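Slide 1 – Title
Flatness in vinyl sheet and mat flooring: what the Talance returns tell us. Skip the agenda. Keep questions for the end, except on units.

Slide 2 – Data
Returns logged at the Bultatitz warehouse, one product line, three widths. Total records: 2,539. Of these, 1,061 list edge lift as the main complaint and 342 list shrinkage. The rest are color, odor and shipping damage, and are left out of this talk. Say clearly that these are complaint codes entered by the retailer and were never checked by measurement.

Slide 3 – Where the stress comes from
Roll set is the main source. Material near the core is wound tighter and keeps more curl. Sheet cut from the last 5 meters of a roll should be tracked separately. Trutgate does this already; Usuga does not.

Slide 4 – Edge wave
Wave and curl get the same code on the return form. Curl bends one way along the whole edge. Wave alternates, and it means the edge is longer than the middle. Weight fixes curl slowly. It does little for wave – trim or reject.
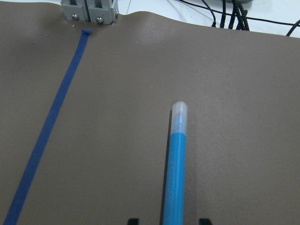
Slide 4. Slight wave along the top edge of a brown mat, blue tape laid diagonally.

Slide 5 – Conditioning
Unroll face up at room temperature overnight before cutting. Reverse rolling is faster but can crease thin stock. Pause here, the installers usually object.

Slide 6 – Proposed form change
Split the edge code in two. Add a field for distance from core. Trial at Bultatitz from March, then compare with the Usuga returns. Leave this slide up during questions.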